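Grammont produce hall, Lamthorpe: notes from the August open day

The Grammont hall opens to visitors once a year. Our group was met at the side door by Jussara Lopes, who runs intake, and we went straight to the cold rooms.

There are 3 of these, each held at its own temperature. Citrus and mangoes are kept apart, as mangoes suffer chilling injury at settings that oranges tolerate well. The hall is rated for 2,000 crates and held 573 on the morning of our visit. Wellington Moura explained the labeling system, which records grower, row and picking date – the last is entered by hand.

The second half of the tour dealt with surface grading. Color alone is a poor guide to ripeness in either fruit. Graders look at outline, peel texture and, in mangoes, the condition of the skin over the shoulder. Slight wrinkling is noted on the card but does not lower the grade by itself.

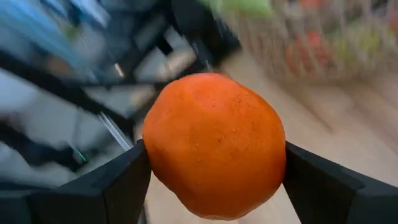
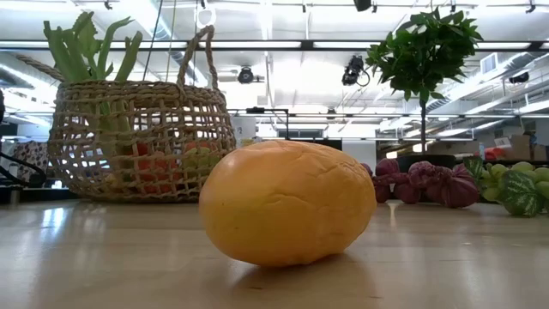 Fruit at the Grammont open day, with basket produce behind.

Kelly Godoy took questions on storage at home. Celery keeps best wrapped in the refrigerator. Grapes should be washed only before eating, and onions need a dry place with moving air, away from potatoes. She was less certain about mixed baskets: they look good on a table, but the contents age at different rates and need checking daily.

The tour ran 2 hours, including a stop at the packing line, which was down for cleaning. Parking is at the Guimarães gate. Closed shoes are required in the cold rooms, and the floor by the second door slopes more than expected.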